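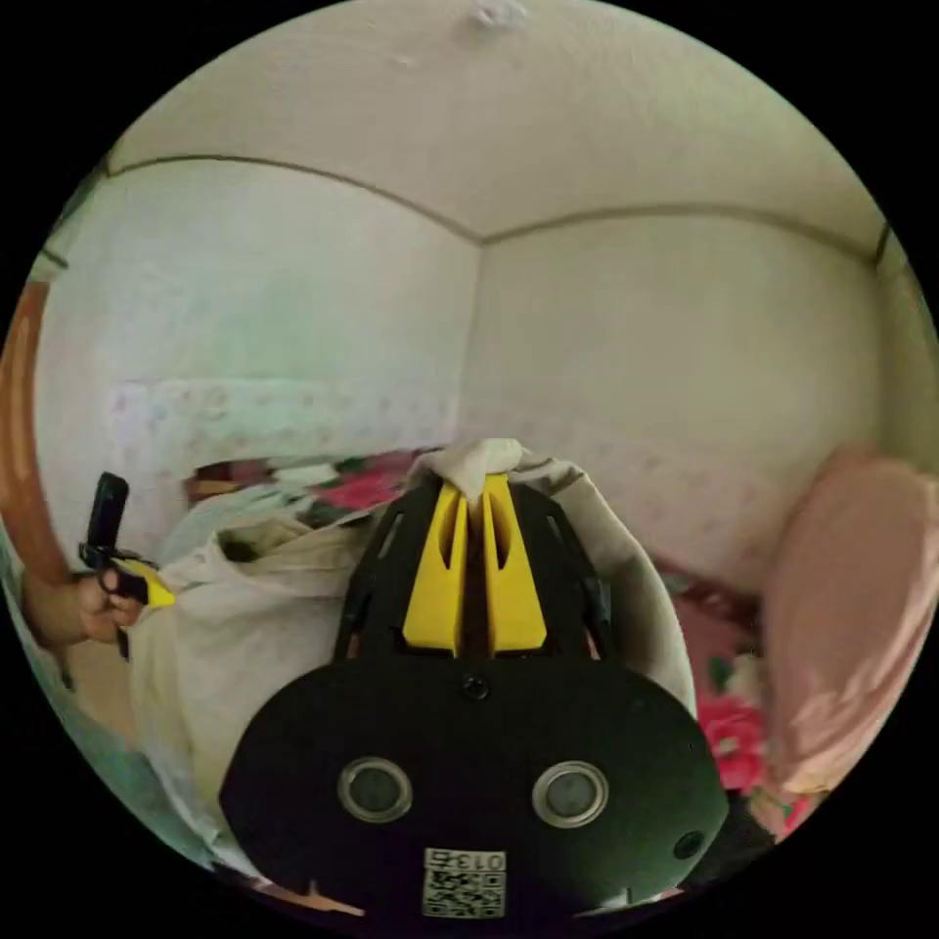

The Patient Shareholder

Why one small-town investor has spent most of her adult life collecting dividends from companies her neighbors have never heard of

Capucine Carré keeps her brokerage statements in a bread box. It's an old one with a roll-up lid, and it sits on the kitchen counter next to the toaster, where most people would keep, well, bread. When I came by one afternoon in December she had it open before I'd gotten my coat off, and she was already telling me about water meters.

The water meters belong to Lorkside, a company she bought into at 17 dollars a share, back when her youngest was still in diapers and the family was driving a station wagon with a door that had to be opened from the inside. Lorkside makes the meters, fixes the meters, and every so often replaces the meters. It has been doing this for longer than she's been alive. The shares closed at 139 dollars on the day before my visit, but she had to look that up for me, and it took her a while to find her glasses.

"I don't watch the price," she said. "I watch the check."

The check, of course, is the dividend, and if you've never owned a stock that pays one, the idea is as plain as it sounds. A company earns some money, keeps what it needs to run the place, and mails the rest to the people who own it. Capucine's first one from Lorkside came to 14 dollars. She remembers it because she wanted to spend it on a pizza and her husband talked her into buying more shares with it, and they had a pretty good argument over that (the pizza won the following quarter).

She has put the dividends back in ever since, apart from the pizza and one new furnace. It's a slow way to go about things, and she is the first to say so. For years it looked as if nothing much was happening. Then the shares bought with dividends began paying dividends of their own, and those bought a few more, and somewhere along the line the yearly total passed what she used to make at her summer job in the county records office.

There are only four companies in the bread box. Besides Lorkside there's Tramen, which sells salt -- road salt, table salt, the big blocks for cattle -- and Makris, which insures small boats and church buildings, an odd pairing that goes back to a merger she tried to explain to me twice. The fourth is Gusine, and Gusine is a sore subject.

Gusine made envelopes. It had made them very well for a very long time, and it raised its dividend every year, and Capucine held on to it well past the point where her own children had stopped mailing anything. When the company finally cut its payout in half, she was down to a little over a third of what she'd put in. She still has 200 shares. She could have sold them years ago and taken the loss on her taxes, and her son brings this up at Thanksgiving.

I asked whether that had changed how she picks a company, and she thought about it long enough for the coffee to finish. What she does now, she said, is read the annual report from the back. The front is letters and nice paper. The back has the debt, and the pension, and the little notes about who owes what to whom. She wants to see that the dividend is coming out of money the business really took in, with a good bit left over. If the company has to borrow to pay her, she'd just as soon not be paid.

She also likes a product that gets used up. Salt melts into the road and the county has to buy more. Envelopes got used up too, she admits, and she laughed at that, but not for very long.

None of this would suit everybody. Four companies is a thin basket by any adviser's standards, and a good many people sleep better with a broad fund that owns a sliver of everything. Capucine has one of those as well, through her old job, and she has no complaints about it. She just doesn't find it much company. Nobody from the fund has ever written back to her, whereas the investor relations desk at Tramen once answered a question about mine safety with three typed pages and a phone number.

Before I left she showed me the last Lorkside statement, with the new fraction of a share penciled in along the margin, worked out by hand to three decimal places. Then she rolled the lid down and asked if I wanted to take some soup home.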